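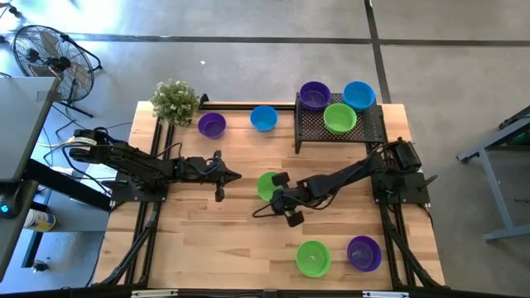

I have been meaning to write up the Hurnley plastic bowls for months, and since my sister-in-law asked me about them twice over the holidays, I may as well put everything in one place. We've been using them since last spring, at home for breakfast and out on the long work table for pretty much everything else, and I have opinions! I bought the mixed colors, and eight of them spread out on the wood — three purple, two blue and three green — still look cheerful to me, especially next to the bushy plant with the tiny white flowers that lives on the same table. The wood is all strips of tan and honey and brown, and I did worry that such loud colors would look like a children's party on top of it. They look fine. The green is a real lime green, by the way, so if you are hoping for sage or olive, keep looking.

A little background first. For years I had a stack of ceramic bowls from my mother, lovely heavy things, and one by one they went the way of all ceramic in my house. The last one broke on the concrete floor in December, full of sunflower seeds, and I was finding seeds until Easter. My friend Gudrun Ruppert told me to give up and buy plastic. I resisted, because I had a picture in my head of those thin picnic bowls that fold in half when you pick them up with soup in them. She brought over one of her own, a blue Hurnley, put it in my hand and told me to squeeze. Well, I ordered a set that night.

What I like best is how they sit. The base is wide enough that you can stir with one hand and hold the phone with the other (I know, I know) without the bowl wandering off across the table. The rim is smooth, with no sharp ridge left over from the mold, and that was my big complaint about the Lammers set I tried first and sent back. The Lammers bowls were a bit cheaper and came with lids, and I'll admit the lids were tempting, but the edge was scratchy on the lip and I could not imagine eating cereal out of them every morning.

As for size, I filled one with water and poured it out into a measuring cup, and I got 300 milliliters to what I'd call a sensible level, with a little room left before it sloshes. That is a good portion of yogurt and fruit, or a smallish soup. My husband thinks it is a very smallish soup. For a proper dinner salad you will want something bigger, and for mixing batter forget it completely. I use them for chopped onions, for buttons, for seeds when I'm potting, for the screws when something has been taken apart, and for nuts when people come over.

The colors turned out to be more useful than I expected. Green is for anything from the garden, purple is for food, and blue is for whatever hardware is going on that week. I started this after I tipped a handful of wood screws into the trail mix. My neighbor Ute Nolte laughed at me for having a system for bowls, and then she went and bought the same ones and has a stricter system than I do.

Washing up is easy on the whole. They go on the top rack and come out clean, although they hold on to puddles in the foot on the underside, so I tip each one before I put it away or I get a wet shelf. Tomato sauce is the weak spot. One of the green ones had leftover pasta sauce in it overnight and came out with an orange blush that took several rounds of baking soda and a sunny windowsill to fade. It's mostly gone now. Turmeric I have simply not risked.

I don't microwave them. The leaflet says you may, for short spells, and Gudrun does it all the time with no trouble, but I was raised to be suspicious and I use a Flondent mug for reheating. So I can't tell you much there, sorry.

They stack well when they are all dry and all the right way up. When they're damp they grab each other, and I've had to run the outside of a stack under warm water to get the middle one loose. A slightly different slope on the sides would fix it, and I wrote to Hurnley to say so. They sent a very polite answer that promised nothing.

After all these months there are fine scratches inside the ones we eat from, the kind you only notice when you tilt them toward the window, and the hardware ones are more scuffed. No cracks so far, and they have been dropped plenty. One bounced off the floor and rolled under the bench and I only found it when I swept.

I paid 23 dollars for the set, shipping included, and I think that's fair. I would buy them again, and I'd probably add a few more purple, since those are always the ones in the dishwasher when I want one. If they ever bring out a lid that fits, I'll come back and add a note.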